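Kundo (tabletop kit)

Kundo is a two-armed tabletop robot kit sold by Lobo, a small supplier based in Irkcombe. It is offered to schools, hobby groups and small workshops as a ready-to-run station for picking up and sorting light objects. The kit went on sale in February and has had a mixed response, mostly over the gap between its brochure and its daily use.

Hardware

The station has two black arms, each on its own base plate, with rails along the sides of a butcher-block table. Each arm ends in a gripper. Lobo lists the reach of each arm as 379 millimetres and advises buyers to leave clear floor on both sides. Power and data cables are left to the buyer to route, a point raised in most of the published reviews.

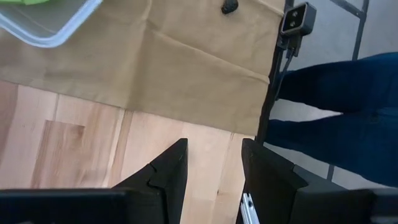
Sorting program

The supplied program, Banum, is meant to move produce-sized items into a plastic container. Lobo claims a success rate of 93 per cent, but has not said which items were used, how they were laid out or how many attempts were made.

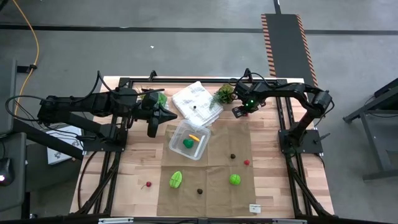 Banum treats every item as a separate job, and its makers describe it as able to handle "anything on the table". Reviewer Wiroj Tanasarn questioned this in an article dated Thursday, November 29, 2018, arguing that the claim is too broad to test. A layout with small black berries and a larger green item on the same creased brown sheet asks quite different things of a gripper, and a cherry with a thin curved stem is another matter again. Lobo's figure lumps all such cases together — a habit Tanasarn called flattering to the seller.

Support

The price includes 2 years of software updates. Spare gripper fingers are sold in packs of 3. Lobo has said it will publish its test method, but has given no date.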